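Sichtlagerkasten

3.7.18 — von Bence Orbán
Kategorie: Lager und Materialfluss › Behälter
Drucken | Per E-Mail senden

Ein Sichtlagerkasten ist ein oben offener Behälter zur Aufbewahrung und Bereitstellung von Kleinteilen. Die Vorderwand ist abgesenkt oder abgeschrägt, sodass der Inhalt auch im gestapelten Zustand sichtbar und zugänglich bleibt. Verwandte Bauformen sind der Regalkasten mit durchgehend gleicher Wandhöhe und die flache Materialschale.

Als Werkstoffe dienen überwiegend Polypropylen und Polyethylen, für höhere Temperaturen auch Stahlblech. Kunststoffkästen werden im Spritzguss hergestellt. Ein umlaufender verstärkter Rand nimmt die Stapellast auf und verringert das Ausbeulen der Seitenwände. Die zulässige Last je Kasten beträgt bei mittleren Größen bis zu 40 kg.

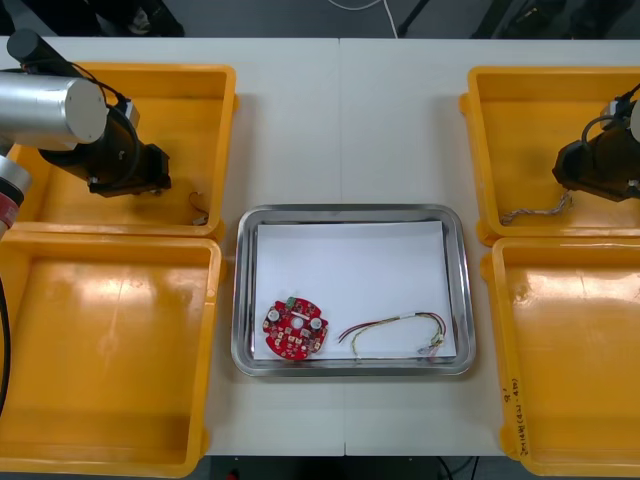
Die Farbe dient in vielen Betrieben der Kennzeichnung von Warengruppen — eine einheitliche Zuordnung besteht nicht. Im Lager Cerkidstead wurde das von Imre Fülöp ausgearbeitete Schema mit 11 Farben später auf vier reduziert, da ähnliche Töne bei Kunstlicht verwechselt wurden.

Die Abmessungen richten sich meist nach der Fachbodentiefe. Die Baureihe Stekport umfasst 14 Größen, die Reihe Witadus beschränkt sich auf Kästen für Lochwände und Tragschienen. Kästen verschiedener Hersteller sind nur bedingt miteinander stapelbar.

Zur Reinigung genügen Wasser und neutrale Reiniger. Lösemittel können bei einigen Kunststoffen Spannungsrisse auslösen.

Siehe auch: Eurobehälter, Kanban, Kommissionierung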